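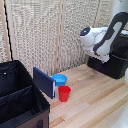
Figure 1. Fabric organiser with the book, bowl and cup used in the sorting trials.

Shared Table Storage in Small Study Rooms
Project report, Department of Interior and Product Studies
Submitted by Kavitha Salian
Supervisor: Lakshmi Venkataraman

1. Background

The Nambiar residence provides each corridor with one study room and one large table. Residents eat, read and work at the same table, and articles left there in the morning are often still there in the evening. The project was set up to find out whether a single divided organiser, kept on the table itself, would be used for putting such articles away, and what form it should take.

An earlier project at the residence, known as Trikum, had placed open shelving along the corridor wall. Its report noted that residents seldom carried small articles as far as the shelves. The present work therefore keeps the storage within arm's reach of a seated person.

2. Materials

The organiser is of black fabric, open at the top, with two fabric dividers inside and a handle loop on the outer wall. It was chosen over a rigid box so that it could be folded away during examinations. The budget for the project was 2,000 rupees, and the organiser was the largest single expense.

Three kinds of article were selected for the trials: a hardcover book, a plastic bowl and a plastic cup. These correspond to the articles most often recorded in the preliminary log, which was kept for 36 days and contains 1,516 entries. The book is dark navy, the bowl bright blue and the cup red. Strong colours were preferred for the tableware because the interior of the organiser is dark and pale articles had proved easier to overlook in a pilot with the Imance sample set.

3. Procedure

Each participant was seated at the table with the articles standing beside the organiser and was asked to clear them in any order. No instruction was given as to which compartment should be used. After each trial the articles were returned to the table and the organiser was straightened by hand, as its walls sag a little when it stands open.

Participants were then asked to retrieve the book alone. This second task was added at the suggestion of the supervisor, who considered that storage from which articles are difficult to remove would soon fall out of use.

4. Condition of the table surface

The table was inspected before the first trial and again after the last.
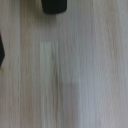 The surface varies in tone from board to board, with warmer tan strips beside paler, greyer ones, and any mark had to be judged against the wood immediately next to it. The inspection sheet was revised on this account, and the table was divided into 6 areas, each assessed separately. Crumbs and small fragments were brushed off before an area was assessed. No treatment was applied to the wood during the project.

5. Findings

Most participants placed the book first and against a side wall, where it stayed upright. The bowl was the least convenient article. Several participants put the cup inside the bowl and stored the two together, which left a compartment free but made the cup harder to lift out.

The dividers were pushed aside more often than expected. A participant who met resistance from a divider tended to move the article to another compartment instead of adjusting the fabric.

6. Recommendations

It is recommended that the dividers be stiffened with card, and that the position of at least one be made adjustable. The Moluvberg pattern, which uses a removable centre panel, should be examined before a second organiser is purchased. A further trial during term, with residents' own belongings, would show whether the findings hold outside the conditions described in section 3.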